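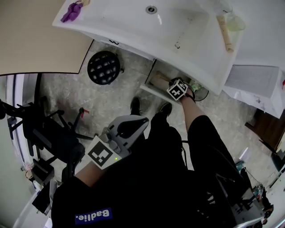

4.2 Calibration outside the workshop

The Uvov gripper was assembled on a shared bench at Mukanham, where the lighting is even, the walls are gray, and everything stays put until someone needs the bench for a bicycle. Our first tracking results were collected there in August and were very good. We then took the gripper into a home and they became less good, and this section covers the repair.

Tracking depends on a square fiducial marker fixed to the gripper and on a second body, a small cube with patterns on its faces, that the operator carries in the other hand. The cube gives the tracker a shape it knows from any side. In the workshop we put it on a tripod and forgot about it. A home has no good place for a tripod, so the cube is now hand-held and taken to wherever the work is going to be. Figure 4 shows a bathroom session, with the gripper in the left hand, the cube in the right, and the open shelf under the basin as the target area. The small green light next to the gripper's marker means that the board has power. It says nothing about whether the data are any good, a distinction we learned over one long evening.

Vanities were Valdir Brito's idea. He argued that if the method survived white surfaces under a low counter it would survive a kitchen, and he was right, although the kitchen had its own opinions about steam. White enamel and white board give the tracker very little to hold on to. Worse, the operator's forearm tends to pass between the head camera and the marker at exactly the moment the gripper goes under the counter.

We made 50 passes with the procedure inherited from the workshop and lost the marker in 39 of them. The revised procedure has two changes. The operator holds the cube still at the mouth of the compartment for 6 seconds before the gripper moves, and the gripper goes in with its marker turned up toward the face. Over the next 50 passes we lost the marker in two. Both losses came from the same sleeve.

Cable routing deserves a paragraph that it rarely gets. The Lopes version of the harness ran down the back of the arm and was comfortable until the operator crouched, at which point it pulled the connector out. A longer loop fixed this and introduced a new habit of catching on drawer handles. We have kept the loop and now check for handles first.

We did not tidy the rooms between passes. The Fakstead rig, which we used for comparison, asks for a cleared floor and a matte backdrop, and its error figures should be read with that in mind. Section 4.3 repeats the test with the lights off and the door open, at the request of the person who lives there and wanted the bathroom back by 9 p.m.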